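Roslow Bowl Turning Records

README for the 30th January release

What this is

A set of tables holding workshop notes on bowls turned at the Roslow shed, together with the wood they came from and how that wood was dried. The notes were kept on paper cards by Remo Sanna and later by Gifty Boateng. Guido Gentile typed them up. The cards were never meant to be shared, so the wording is short and in places hard to follow. We have left it alone wherever we could.

The records cover 44 bowls from 39 blanks. A few blanks were cored, so one piece of wood can give more than one bowl. If you are working out waste or yield, use the blank number and not the bowl number, or the cored pieces will be treated as separate wood.

Files

blanks.csv – one row per blank, with species, source, date cut and weight when cut
drying.csv – one row per weighing
bowls.csv – one row per finished bowl
finish.csv – oils and waxes used, in order of coats
cards.txt – the typed text of the paper cards, unedited
CHANGES.txt – what has been altered between releases

All files are UTF-8 with commas between fields. Empty means not written down. A dash means the card has a dash on it, and we don't know what Remo meant by it.

Main fields in bowls.csv

bowl_id: starts with R for Remo or G for Gifty
blank_id: matches blanks.csv
rim_mm: width across the rim, widest point
rim2_mm: width across the rim at right angles to the first
foot_mm: width of the foot
wall: thin, middling or thick, judged by hand
surface: smooth, ringed or ribbed
shape: free text, copied from the card
fault: free text, copied from the card

The two rim widths are there because green wood goes oval as it dries. Bowls turned once from wet wood show this most. Bowls that were roughed out, dried and turned again should have two figures close together, and if they don't, check the card first. Guido found several swapped digits and there may be more.

Surface and shape

"Ringed" means fine lines running round the bowl. "Ribbed" means grooves deep enough to catch a fingernail. Gifty used both words with care. Remo wrote "lines" for everything until Gifty joined, and those rows have been left as "lines" in cards.txt and blank in bowls.csv.
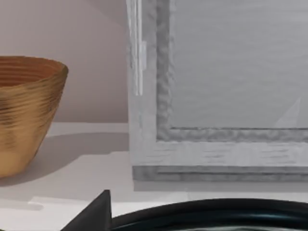
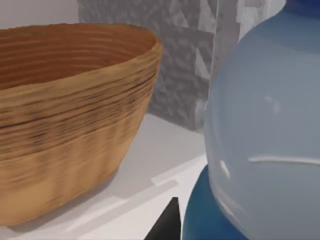 Wide bowls, narrower towards the base.

Shape has not been sorted into types. Graziella Monti tried it for the last release and ended up with nearly as many types as bowls, so the column went back to plain text. Words used often are "open", "closed in", "straight" and "bellied". "Ferraro" in this column is the name of a pattern Remo learnt from, a shallow bowl with a small foot, and has nothing to do with where the wood was bought.

Drying

Blanks were sealed on the end grain with wax and weighed on the kitchen scales, later on a hanging scale from Urley. The change of scales is marked in drying.csv in the scale column (K or H). The two were never checked against each other. Weights are in grams for K and to the nearest 50 grams for H.

Most blanks were weighed every 30 days. Weighings in March are patchy because the shed roof was being mended and the stack was moved under sheets. Six blanks split badly enough to be thrown out, and these have rows in drying.csv but none in bowls.csv.

Known problems

Species is Remo's opinion for anything that came from a hedge or a tip. Treat "cherry?" and "plum?" as the same thing unless the card says otherwise.

"Burnuvari oil" was mixed in the shed – the recipe changed at least twice and only the second version was written down. It is in cards.txt under G11.

Finish dates are often the date the card was filled in, which could be well after the last coat.

Use and contact

You may copy, change and share the tables. Please keep the names of the two turners with them. Corrections go to Gerardo Caruso, who keeps the cards and can look up a single entry if you send the bowl number. Please don't ask for whole boxes to be scanned.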